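Notebook, July 14, 2020. Open day, laundry station
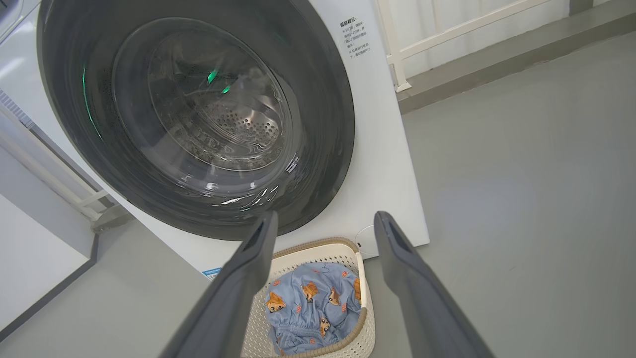
Wrist camera at the washer, basket between the fingers, door shut.

Writing this up the same evening, before we all start remembering it as having gone better. Visitors came through in groups, six feet apart, masks on, and the group size was capped at 10 including whoever was talking. That turned out to be the best crowd control we've ever had. Will argue for keeping it.

Our slot was the laundry task. The kitchen people across the hall had Ustura cutting butter, and I am told it was very popular. We had Wisus picking clothes out of a basket. You work with what you have.

Setup. Basket on the floor in front of the washer, under the door, one garment in it. Went with the light blue one with the cartoon animals on it because it shows up well on the monitor and because the gray towel we used in June vanished against everything. The elastic waistband is a nuisance for planning but a gift for grasping, since it bunches into something you can pinch. Note for whoever resets between groups: drop the garment in bunched. If you lay it in nicely the first grasp goes for the basket.

The first grasp went for the basket anyway. Group one. The fingers closed on the brown rim, lifted the whole thing a hand's width with great confidence, and held it there. A man at the back asked if that was the task. I said it was a related task. Restarted the planner, took the depth threshold down a notch, and the second try got fabric. Applause, which I did not feel we had earned, but I took it.

Things that need fixing, in the order they annoyed me:

The door glass. It is a dome, it's shiny, and depth on it is fiction. The drum behind it comes through in patches and the highlights along the bottom edge move whenever the wrist moves. We knew this. What we didn't plan for was the green lights. They reflect in the window and there is a green arc along the inside of the rim as well, and twice the segmentation decided the door was two objects, one of them small and floating. Harmless today because we never asked it to open the door. It will not be harmless when we do.

Finger spread. We approach the basket fully open and the tips end up just under the door, right one close to the little round white cover at the bottom of the panel. On the monitor it looks closer than it is, and one visitor said "careful" out loud to a robot, but I would still like more room there. Proposal: bring the basket forward by a tile's width and redo the approach pose. Pads also need a look. There was lint in the grooves by lunch. Lint from one pair of shorts or pajamas or whatever that garment is, we have never agreed.

The floor. It shines. We get pale patches in the color image that come and go with the weather, and after lunch the sun shifted and the basket detector lost confidence for most of one group. It recovered when a cloud came over. I told the group we were waiting on a process.

The label on the washer. It's in Chinese, and somebody in nearly every group wanted to know whether the robot could read it. No. Could I read it? Also no. Need a proper translation printed and taped inside the station binder before the next visit, partly for safety and partly for my dignity.

Numbers for the log. The grasp counter on the station stood at 407 when we shut down, which is the lifetime count for this set of pads and not today's, whatever the handout says. Somebody typed "407 successful picks at our open day!" and it went to print. If anyone from Jevness calls about it, say it's cumulative and change the subject. We had 4 emergency stops. One was me leaning on the button. One was a child, who had been told it was a button. The other two were real and both came during retreat, when the sleeve end (leg end?) hung over the rim and the force reading jumped. Logs are saved under today's folder. Someone please look at the retreat speed before I do something crude to it.

Questions from visitors, for the FAQ sheet:

Does it fold? Asked by every group, usually first. We need a better answer than a laugh.

How long until I can buy one? I said not soon. A colleague at the next station said "a couple of years." We should pick one.

Why doesn't it just tip the basket in? A good question, and it came from someone about nine years old. I explained about the door and spilled clothes and heard myself losing. Worth trying in simulation, if only so we can say we tried.

What happens to socks? No comment.

The Kurtuluş people stayed almost an hour and asked the useful things, mostly about how we calibrate the wrist camera after a bump. Told them the truth, that we do it by hand and then again by hand. They have a fixture for it. They offered to send drawings. I have written this down here so that it exists somewhere other than in my good intentions: ask for the drawings.

Also from them: try covering the door glass with matte film while collecting, then take it off and compare. Cheap, and there's film in the cabinet left over from the window job. I'll do it this week if the station is free.

To do before the next visit: spare pads on the shelf and not in my desk. Button cover for the e-stop side where people lean. Second garment, a plain one. Longer cable for the monitor so the back row isn't watching my shoulder. Correct the handout.

Wash the shorts. They've been picked up all day and have never once been in the machine.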